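Jar of dried petals or leaves gone a bit dull, can I bring it back?
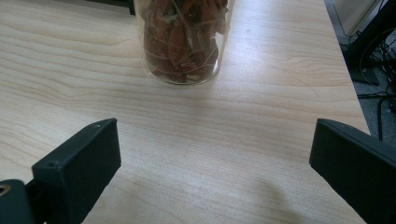 Simgate, Monday, March 26, 2018
Posted by Ellura
534 views, 16 shares

I've got a glass jar stuffed full of dried bits, all rusty reds and oranges with some pale stringy stems running through. It lives on the table in my front room and it used to smell gorgeous when you took the lid off (rose and something spicy!). Now I get next to nothing unless I stick my nose right in. Can I perk it up or is it one for the compost?

Zirkadico
Don't bin it! Tip the lot into a big bowl, add a few drops of rose or clove oil and turn it over gently with your hands – the leafy stuff crumbles if you're rough. Back in the jar, lid on, leave it somewhere dark for a fortnight and give it a shake when you walk past. I did mine last July and it's still going. If you can get orris root powder, put a spoonful in first, it holds the scent.

Sharifi
just buy a new bag, mine was cheap off the market

33 people found this page helpful

Comments (3)

Ellura: Thanks both, clove oil ordered!
marmaladehat61: Keep it out of the sun too, mine went brown on the windowsill.
Zirkadico: Yes, good point, should have said.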